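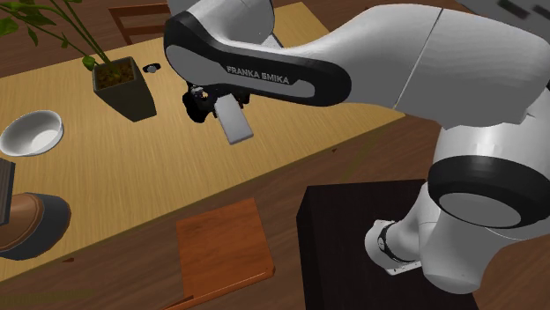 Mostosach 2 ist da, und ich freue mich wie ein Kind! Ab Juni kann jede und jeder die neue Version unserer Planungssoftware für Greifarme herunterladen, und weil ich seit dem ersten Prototyp daran mitschreibe, darf ich diesmal auch die Pressemitteilung verfassen (die Kollegen bei Komley wissen, worauf sie sich einlassen). Der dickste Brocken ist der neue Bahnplaner. Bisher hat er einen gegriffenen Gegenstand behandelt, als wäre er ein Punkt zwischen den Fingern. Jetzt rechnet er mit der ganzen Form. Ein flacher weißer Quader, der schräg im Greifer hängt, braucht eben mehr Platz nach unten als ein gerade gehaltener, und wenn dann noch eine Topfpflanze mit langen, schmalen Blättern auf dem Tisch steht, wird die Sache richtig spannend. Gerechnet wird alles zuerst in der Simulation, hier mit einem Arm von Franka Emika.

Blätter waren übrigens mein persönlicher Albtraum. Der alte Planer hat um jede Pflanze eine große Kiste gelegt und den Arm weiträumig außen herum geschickt – sicher, aber quälend langsam. Mostosach 2 zerlegt solche Hindernisse in viele kleine Hüllkörper und prüft sie gegen Arm, Greifer und Last zugleich. Eine Bahn steht bei uns im Haus jetzt im Mittel nach 15 Millisekunden.

Getestet haben wir das mit 2137 simulierten Tischszenen, 700 davon legen wir dem Paket bei. Die Szenen stammen aus Mazza, unserem Generator, der Gegenstände, Licht und Kamerawinkel durchwürfelt. Wer eigene Objekte hat, lädt sie als Netz hinein und lässt Mazza über Nacht laufen.

Die Anbindung an echte Steuerungen läuft weiter über Drostel. Da hat sich an der Schnittstelle nichts geändert, alte Projekte lassen sich ohne Umbau öffnen. Nur die Greiferprofile müsst ihr einmal neu speichern – dafür gibt es einen Knopf im Menü.

Für Hochschulen und Schulen bleibt die Software kostenlos. Testzugänge und Bildmaterial für Redaktionen gibt es über die Pressestelle von Komley, und technische Fragen landen meistens sowieso bei mir. Also schreibt ruhig!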